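3.2 Baskets, trays, and the handling of fruit between them

By the time a mango reaches the sorting room at Hidgate it has already been picked up and put down a good many times, and we wanted to know what it was being put down in. Most of the earlier work we read while planning this study looks at the fruit itself - its firmness, its color, the days since harvest - and says rather little about the ordinary containers that carry it from one shelf to the next. That seemed a pity to us, and it is the reason this section is longer than we first meant it to be.

We visited two packing rooms, one at Hidgate and one at Trinport, over the course of a single season that began in May. Both rooms supply the same wholesaler, Nudell, and both receive their fruit from the Hartley orchards, so the mangoes themselves were as alike as mangoes ever are. What differed was the furniture. Trinport still moved nearly everything in deep cartons, stacked as high as the staff could comfortably reach. Hidgate had gone over to shallow trays for sorting and open plastic baskets for carrying, and the people who worked there had firm and generous opinions on the change, many of which they shared with us over a very good lunch.

The practice of using household laundry baskets for fruit will be familiar to anyone who has spent time in small packing rooms. They are light, they rinse clean under a tap, and they can be bought in any town. Figure 3 gives an idea of the type: the floor and walls are perforated with small rectangular holes, and the sloping sides have oval openings for the hands. A divided tray of mangoes lies in front of the basket, with yellow, orange, and red fruit together. 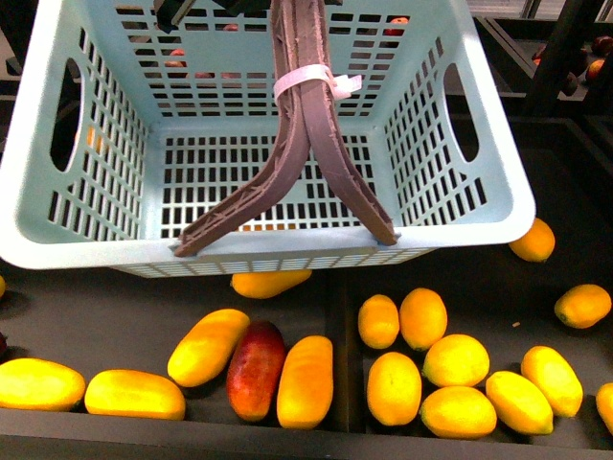 Does it matter whether ripe mangoes are carried in a basket or left in a tray? Ripe fruit bruises under its own weight, so a shallow tray is the kinder place for it to wait, and a basket does well for short trips if it is filled only a little way up.

Figure 3. A light blue plastic laundry basket and a divided tray with mangoes.

In all we followed 390 mangoes through the two rooms, marking each one near the stem with a small dot of food-safe ink, and looked at them again after seven days at room temperature. We had hoped to follow more, but the ink rubbed off a number of the early ones and we thought it better to leave those out altogether than to guess which was which. Bruises were judged by eye and by thumb, with two of us looking at every fruit separately and talking it over whenever we disagreed.

We should say a word about depth, a matter that caused us more discussion than anything else in the study. A basket invites filling. It has tall sides and a wide mouth, and at the end of a long morning it is only natural to tip in one more armful before walking across the room. The staff at Hidgate had settled on a rule of two layers, with the firmer fruit underneath, and they kept to it cheerfully when the room was quiet and less faithfully when a delivery was waiting at the door. We recorded the depth at the moment each basket was lifted, and it is this figure, taken at the lift, that we use in the comparisons in Section 4.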